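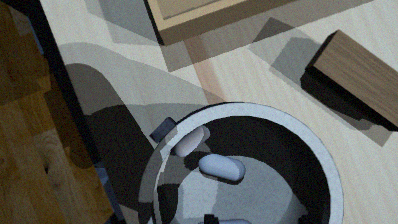
Shadows in a simulator are decoration, one reader of the December draft objected, and a picking policy that fails because of them has simply been trained on too few pictures. The objection is a fair one and it shaped the tests in this section. If it is right, adding more training scenes under soft light should close the gap between soft and hard light. We tested this directly, and the gap did not close.

Figure 3. A rendered Flasteo view from the hard-light set. Capsule-like objects lie in the round container, and the inner wall is largely in black shadow. Shadows overlap on the tabletop outside it. The speckle is left in, and all policies receive it.

5.2 Effect of cast shadows on grasp choice

The task is to remove a named capsule from an open round container. The policy receives one colour view and the joint state, and returns a grasp point and a closing angle. It has no depth input. Objects outside the container, such as the blocks and the box in Figure 3, are never targets. They are there to block light and to limit the directions from which the arm can approach.

The test set holds 202 scenes. Each scene was rendered under soft light and again under hard light, with the geometry, the object colours and the starting pose of the arm held fixed. The hard-light version uses several small lamps placed at random above the table, so that the shadow of one object may fall across another and shadows from different lamps may overlap. Lamp positions were drawn once and stored. No scene was removed for being too dark, including those in which the target lay mostly in shade.

We compare three policies. Bemero is our method, which predicts a shadow mask and a grasp map from shared features. Inga is the same network with the mask branch taken out and the grasp branch widened to match the number of weights. Prarnetness is a grasp planner that works on region edges and uses no learning after its first stage. Bemero and Inga were trained on the same scenes for the same number of steps. Each was trained with three random seeds, and we report the median seed.

A trial counts as a success if the target is lifted clear of the rim and is still held when the arm stops. A trial in which the fingers close on another capsule is scored as a wrong-object error. A trial in which they close on no object is scored as an empty grasp. Contact with the wall of the container is recorded but does not end the trial.

Under soft light the learned policies are close, and the order between them changes from seed to seed. Under hard light Inga falls well below Bemero on every seed. Most of the loss is in empty grasps. When we plotted the grasp points for these trials, they were grouped on small dark patches on the container floor or along the inner edge of the wall shadow. A patch of this kind can be much the same size as a capsule and has a similar rounded outline. The small black oval to the left of the central blue capsule in Figure 3 shows the type. With a single view and no depth, a smooth dark oval and the shaded end of a capsule are hard to tell apart on outline alone.

Prarnetness fails in a different way. It seldom grasps at a shadow, as its first stage rejects regions below a brightness limit, but the same limit removes the shaded part of a real capsule. The remaining region is too short and its centre is shifted toward the light. The planner then closes near one end, and the capsule turns out of the fingers during the lift. Raising or lowering the limit moves errors from one class to the other without much change in the total.

To test the objection raised above, we retrained Inga on a soft-light set about 6 times the size of the original. Soft-light success rose slightly. Hard-light success stayed within the spread between seeds, and the empty grasps remained in the same places. We then went back to the original set size and replaced part of it with hard-light scenes. This recovered much of the loss for Inga, though not all of it. Bemero trained on the same mixed set was still ahead, mostly in scenes where a capsule lay partly inside the wall shadow.

The mask branch is not accurate in itself. It often merges the gripper with the shadow next to it, mainly where a dark finger part enters near the inner wall and there is little contrast between the two. We saw no link between this error and failed grasps. The position of the fingers is already known from the joint state, and the grasp map is low in that area whether or not the mask is correct.

Two limits apply to these results. All capsules are rigid and smooth, so the highlight on the upper surface may be doing some of the work we credit to the mask. We have not repeated the tests with matt objects. The lamps also stay fixed during a trial, and the only shadow that moves is that of the arm. Section 5.3 takes up the moving shadow separately, using the same stored lamp positions.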